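Search this site... Go

Our rulebook finally fits on one page

19 March 2018
by Efa Prydderch

I have been wanting to write this one up since January, when Adjoa Ametepe walked into the lab with a red pen and our old "bench guidelines" and started crossing things out. She crossed out a lot! We had 11 pages, half of them left over from the Sandale project, and they contradicted each other about where the spare cable ties go.

The new version is one sheet, taped up by the door, and I love it. It covers two-arm work on soft goods — bags, pouches, anything with a zipper — and it is all stuff you can check by looking. Catrin Mostyn wrote the first draft, Loan Mai argued with most of it, and what survived is good.

The rule I care most about is the one on holding. If one arm is going to pull on something, you decide before the run how the fabric will be kept still, and you write it down. Fabric moves. A bag with cord handles and slippery lining moves a lot, and a run where the whole thing slides across the table teaches you very little about zippers.

Second favorite: every run gets logged, including the ugly ones. We used to keep the nice ones and quietly forget the rest (guilty). Now a batch is 100 runs and you hand in 100 log lines, even if 70 of them say "lost the pull tab."
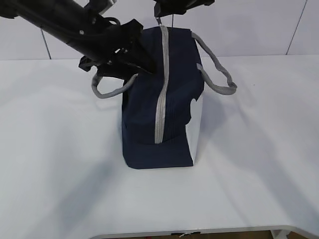
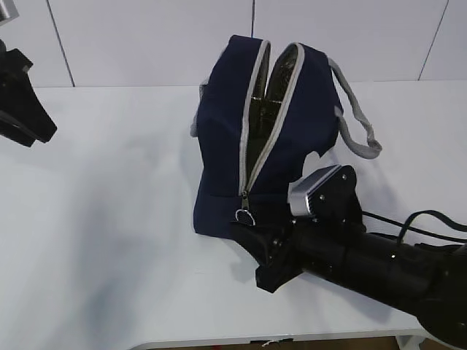 The navy bag and both arms, at two different points in the zipper work.

What the sheet says, more or less

Clear the reach area before you enable anything. Tools, cups and phones go on the side shelf.

Walk the cables by hand. Move each arm slowly through the pose it will need and watch for a loop that catches or goes tight.

One person runs, one person has the stop button. The stop person doesn't type, doesn't answer messages and doesn't help with the bag.

Hands stay out until both arms are disabled. I know it's tempting to reach in and straighten a handle — don't.

Start slow with any new item. Speed goes up only after the pair running it agree, and the new speed goes in the log.

Write down how the item started: zipper open or shut, which way it faced, where the handles were lying.

Loan still wants a line about how old a bag can get before we retire it, and I think she's right, so that will probably go in next. Ynyr Morris has asked for a copy for the Vundside bench too. If your lab has a sheet like this, please send it to me, I would really enjoy reading it!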